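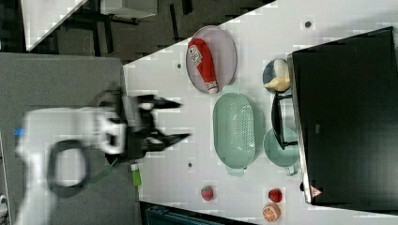
Plate and colander out on the white tabletop.

I've been renting out the downstairs unit of my duplex for six years, and until last January I kept the whole business in a shoebox and a spreadsheet I was scared to sort. Then I signed up for Kostent, a listing and tenant screening tool for small landlords, and wow, I should have done it sooner!

Setup took me one evening. You type in the address, answer a long string of questions (parking, laundry, pets, who pays for water) and it builds the listing page for you. Mine read a little stiff, so I rewrote the first paragraph and left the rest alone. The listing went live after supper and I had my first two inquiries before I went to bed.

The showing calendar is my favorite part. I block out the hours I'm free, people pick a slot, and they get a reminder text with the address and where to park. I used to lose whole Saturdays to folks who never came. This time I had one no-show, and she rescheduled by herself through the link.

Applications come in all laid out the same way, so you can put two side by side and compare income, rental history and move-in date. Credit and eviction reports are paid by the applicant, or you can cover them yourself. I covered them. The lease template is good too - plain language, with state add-ons - though I still had my attorney read it over.

Now the price. I paid $195 for the year, which covers up to 20 units, so with one rental I'm hardly stretching it. Before this I used Irkent, which charged me $385 and didn't even have a calendar.

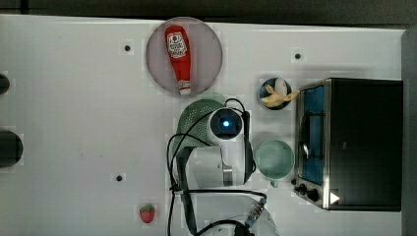

Deisy Valderrama wrote to me after I mentioned Kostent in my newsletter: "Love it for listings, but the maintenance requests drive me nuts. My tenants send a photo of a leak and it lands in the same inbox as the new inquiries. I nearly missed one over a long weekend." She has four apartments to look after, so she sees a lot more of that inbox than I do.

Fair point, and I've run into it too. There's a filter, but you have to turn it on again every time you log in. I wrote to support and got a friendly answer the next morning saying they'd pass it along. 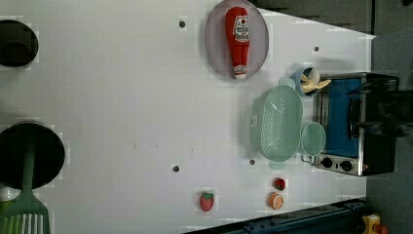 My other gripe is the deposit page. It caps the security deposit field at four digits and won't take a comma, so when I typed 1,000 the way any normal person would, I got a red error and no explanation. Took me ten minutes to figure out! Rent collection, on the other hand, has been smooth as can be, and the year-end statement went straight to my tax preparer with no extra work from me.

I've already renewed for a second year, and the upstairs unit goes on there next, once the new carpet is in.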